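Fasico 衣類片付けサブセット データカード

概要
Fasico は、家庭内の片付け作業を機械がどこまで代行できるかを調べるための評価用データです。本カードは、そのうち「畳み済み衣類の搬送」を扱うサブセットについて記載します。衣類を畳む工程は含みません。畳まれた山を崩さずに持ち上げ、指定位置へ置くまでを一課題とします。

収録内容
エピソード数:981
学習用:856
残りは検証用で、学習用と部屋の重複はありません。
課題の種別:6
記録形式:手持ちグリッパによる実演、一人称視点

対象環境
撮影は居住中の住宅で行い、事前の整頓は指示していません。寝室の課題では、ベッド上に置かれた衣類の山が把持対象です。柄物の寝具の上では、布同士の境界推定が難しくなります。
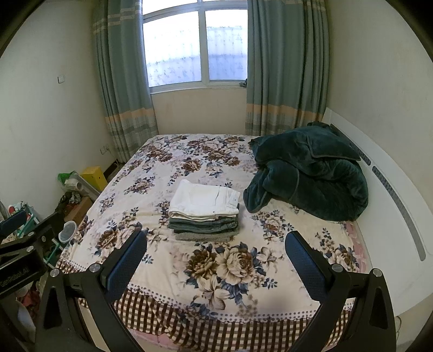 図1 寝室課題。花柄のベッドカバー上の畳んだ衣類と、開いた状態のグリッパ。

課題の定義
開始条件:衣類の山が安定して置かれ、指先が対象に触れていないこと。
終了条件:山が目標位置にあり、指が完全に離れていること。
失敗条件:山の段のずれが許容値を超えた場合、または対象外の布を一緒に動かした場合。
許容値は課題ごとに設定ファイルで指定します。

アノテーション
各エピソードには、接近、把持、搬送、解放の区間ラベルが付きます。布の種類は「薄手」「厚手」「起毛」「不明」から選択します。積み重なった衣類では、見えている最上段だけにラベルを付け、下の段は推定で埋めません。丸まった毛布など畳まれていない布は「対象外」とし、マスクのみを提供します。

ベースライン結果
比較には Skolilik(模倣学習)と Vallberg(把持点推定と軌道計画の組み合わせ)を使用しました。試行数は各手法 432 です。
単体の厚手衣類では、両手法とも多くの試行で終了条件を満たしました。複数枚の山では成功率が大きく下がります。主な失敗は、最上段だけを引き抜く、下の寝具をつまむ、搬送中に下段が垂れて崩れる、の順に多く見られました。
人間の実演者は山の下に指を差し入れる前に、端を少し浮かせる動作を入れます。Skolilik はこの動作を再現することがありますが、沈み込む寝具の上では安定しません。Vallberg は最初の把持点を外すと回復動作に移れません。
現時点では、無人で寝室の片付けを任せられる水準にはないと判断しています。

視点の変動
同じ部屋でも、グリッパの位置と向きにより、周辺物の写り方は変わります。図2はベッドの足側からの視点です。衣類の山のほか、窓、壁際の段ボール箱、左端の扇風機までが視野に入ります。学習時に背景を切り落とす場合は、目標位置が失われないことを確認してください。
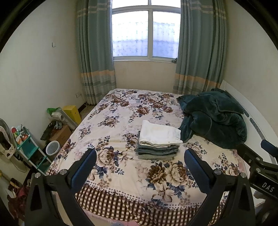 既知の制限
・窓からの光が強い時間帯の記録では、白い布の輪郭が飛ぶことがあります。
・指先の力覚データは含まれません。
・引き出しやクローゼットへの収納は別サブセット Võ で扱います。
・住宅の地域と間取りに偏りがあり、広い部屋の例は不足しています。

利用条件
研究目的に限ります。居住者の特定を試みること、および室内の物品から生活状況を推定する用途は禁止します。

更新履歴
6月:区間ラベルの境界を修正。解放の開始を、指が開き始めた時点に統一。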